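Gripper won't hold paper cups without denting them
Workshop builds > Robotics
Asked April 2024

I'm building a pair of grippers at a shared workshop, for clearing a table after a meal. They go by the name Pivbridge on our project page. The shells are done and the fingers move fine from the Urnisum driver board. With hard things like mugs there is no trouble. Paper cups are the problem. Either the finger closes too far and the cup folds, or I back off and it slides out when the gripper lifts.

The closing command goes from 0 to 3,024. At 181 the cup slips and at 182 it starts to dent, so there is no room to tune it any further.
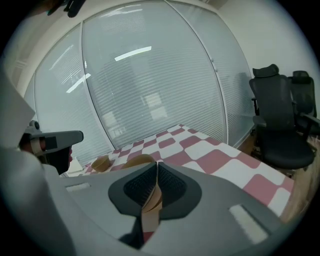 I have tried slowing down the last part of the close, and that helped a little with the bowls – not with the cups. I'd like to keep the same motors if I can. We want it working for a Ramadan dinner next year, so there is no rush, but I have run out of ideas.

gaveo_bench

One step between slipping and denting tells me you are working by position only. Cups vary more than that from one to the next. Read the motor current if your board gives it to you, and stop closing when it rises above the free-running value. Log a few closes on nothing first so you know what that value is.

Also look at where you grab. A paper cup is stiff near the rolled rim and near the base, and weak in the middle. Move the grasp up to just under the rim and you may find the numbers you have are good enough.

If it still slips, add something soft and grippy to the finger. Thin silicone sheet works. Foam wears out fast.

tallbracket

use heavier cups

plainsolder

I had the same thing on a smaller gripper. Current sensing was too noisy on mine until I averaged the readings, so don't give up on it after the first try. Check the finger for play too – mine had 2 loose screws and that was most of the error.

millroom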